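Color-matched plating

Color-matched plating, also called tonal plating or same-shade serving, is the practice of choosing a plate whose color is close to that of the food placed on it, or of sorting several foods onto plates of related colors. It is found in home table setting, in food photography and in play activities for young children. Supporters say it makes a table look calmer and helps people notice the food. The evidence for most of these claims is thin, and a good deal of what is written on the subject comes from companies that sell plates.

Origin of the term

The phrase has no clear first use. Sellers of tableware often credit the Brinley catalog, which offered a mixed set of pastel plates under the heading "a plate for every shade." The catalog did not tell buyers to match the plates to food, and the set was sold as ordinary everyday ware. The claim that Brinley "invented" the practice seems to rest on a single later advertisement, and it should be treated with caution. Cooks had been putting pale food on pale plates long before anyone gave the habit a name, mostly for want of other plates.

The Movia company later sold a boxed set with a printed card that paired each plate with a food group. Green went with salad leaves, cream with fruit and bread, and blue with nothing in particular. The card was dropped from later boxes.

Common arrangements

The simplest form uses a single food per plate. Leaves such as lettuce go on green, usually a gray or sage green, so that the leaf stays brighter than the dish under it. Citrus fruit is placed on yellow or, more often, on cream or beige, as a yellow plate close to the shade of a lemon tends to make the fruit look dull. Round plates are usual. They may be set in a row with their rims touching, or spaced apart as for a meal.

Blue is the problem color. Few common foods are blue, and those sold as blue, such as blueberries and some potatoes, are nearer to purple or gray once they are on a dish. Guides to the practice deal with this in different ways. Some leave the blue plate empty as a resting point for the eye — a choice that takes up table space and gives the guests nothing to eat. Others use it for the bread, or leave it out of the set.
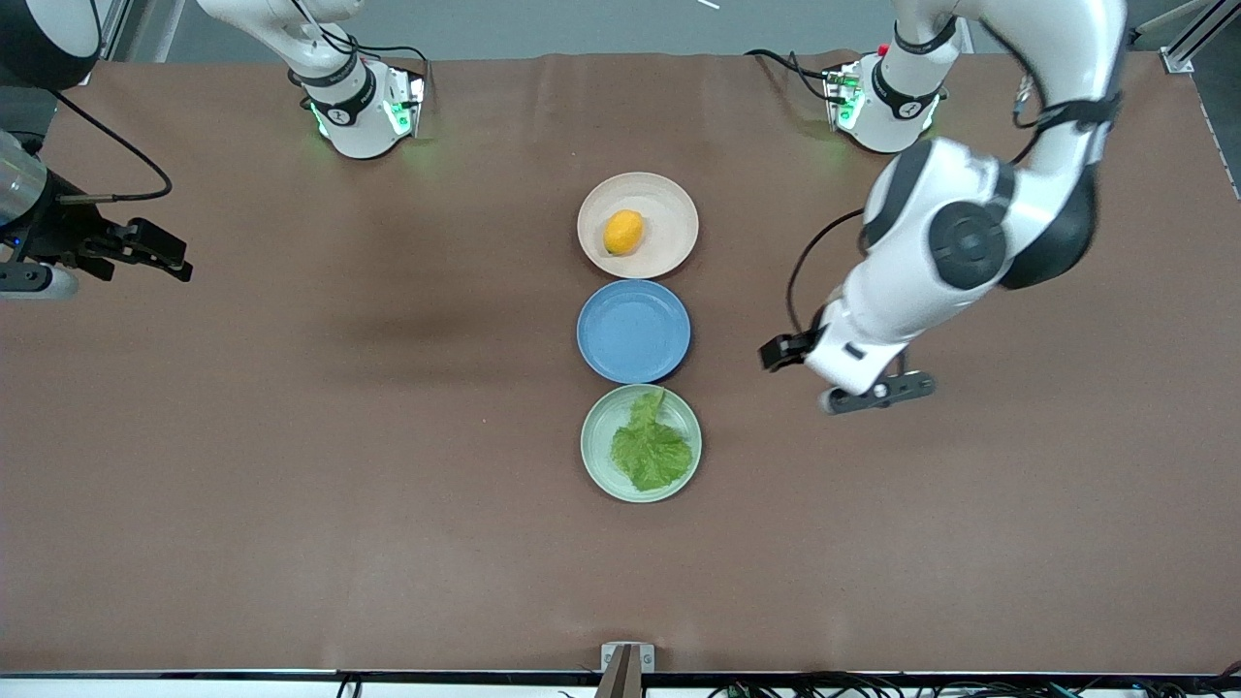
A lemon on a cream plate, an empty blue plate and a lettuce leaf on sage green.

The food is normally left whole or in large pieces. Chopped salads and mixed dishes contain too many colors to match, and sauces spread across the rim. For this reason the method suits raw fruit and vegetables far better than cooked meals, a limit that its promoters rarely mention.

Claimed benefits

Three claims are repeated often. The first is that matching colors makes people eat less. The second is the reverse, that it makes people serve themselves more, the idea being that a portion is harder to judge when it blends into the plate. Both are sometimes made in the same article. The third is that children who sort food by color become more willing to taste it.

The best-known support for the third claim is the Skandness trial, a home test in which 30 families used colored plates for 19 days. Parents reported that their children handled more vegetables than before. Handling is a different thing from eating, and the trial had no group using plain white plates for comparison. A follow-up planned for April was not carried out. A figure of 90 percent "improvement," printed on some packaging, does not appear in the trial report, and its source is unknown.

Criticism

Restaurant cooks have generally preferred white plates, which work with any food and are easy to replace when broken. Critics of color matching also point out that a lemon or a lettuce leaf stands out very well on a contrasting dish, and that for people with poor eyesight a strong contrast between food and plate can be a real help at meals. Matching removes that help.

Cost is another objection. The Moon line, at one time sold in nearly 4000 stores, offered its sage and cream plates only as part of a full set, so a buyer who wanted two colors paid for all of them. Glazes also varied between batches, and a replacement plate could be visibly lighter than the rest.

Use in play and teaching

Sorting food onto colored plates is a common table game for small children, with either real produce or toy food. Here the matching is the whole point, and the practice is on firmer ground. The usual version starts with one item and three plates, and adds items as the child gets used to the game. A plate with no matching item is often included to see whether the child will leave it alone.

See also: Food presentation; Tableware; Sorting games

Page last changed March 21, 2020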